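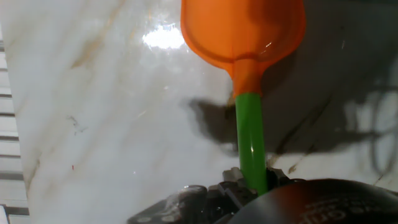

How to test a robot arm on a household tidying task

Kenum test notes, posted Friday, December 17, 2021
By Stavros Alexiou

Can an arm clear a kitchen counter yet? It depends on how the question is put to the machine. A single good run proves very little. The procedure below gives a result that can be compared from one week to the next.

1. Pick one chore and write down when it is finished.
"Tidy up" can't be scored. "Every utensil off the counter and in the tray, nothing dropped" can. Write the end state before the first run and don't edit it afterward.

2. Choose the objects.
Start with rigid, light items that have a plain handle. A toy scoop is a fair stand-in for a serving spoon: the handle gives two fingers something straight to close on, and the bowl puts the weight off to one end. Add a flat tool next. Thin, flat tools are harder, and most grippers will push one along the counter before they lift it. Leave cloth and foil packages until the rigid items pass.

3. Set the surface.
Use what people have at home. A glossy marble pattern is a good choice. Glare and veining both give the vision software false edges, and the arm throws its own shadow over the work. If you tune on matte gray and then move to a real kitchen, expect to tune again.
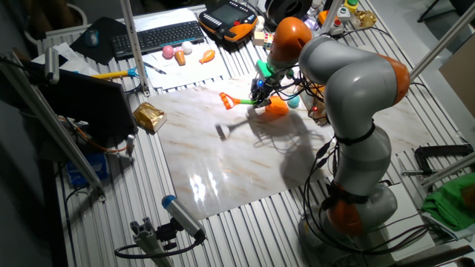
4. Fix the start positions.
Mark them with small pieces of tape for the first set of runs. Remove the tape for the second set and place the objects by hand, with handles pointing in different directions. Report the two sets separately.

5. Run the trials.
Do 42 runs in 3 blocks of 14. Keep the speed limit the same throughout. Stay outside the reach of the arm and keep the stop button within reach of your own hand. If you have to touch an object, the run is a failure, even if the arm would have recovered.

6. Log the failures by type.
Use these codes:
MISS - fingers closed on nothing
SLIP - object lifted, then lost
TURN - object rotated in the grip
HIT - contact with the surface or another object
STOP - software fault or operator stop

TURN is the one people leave out. A scoop that rotates in the fingers still counts as picked up, but it would have spilled whatever was in it.

7. Time it.
Measure from the start command to the release of the last object. Then do the same chore by hand, twice, and put both numbers in the same table.

Reading the result
Our October runs used the Nalar planner with Cemton finger pads. Taped positions went well. With the tape removed, SLIP and TURN made up most of the log, and the arm was far slower than a person in every block. Switching to the softer Assefa pads reduced TURN and had no effect on MISS.

My answer for now is that picking up one known tool is ready for daily use under supervision. Clearing a mixed counter is not. Repeat the full set after any change to pads, lighting or software, and keep the old logs.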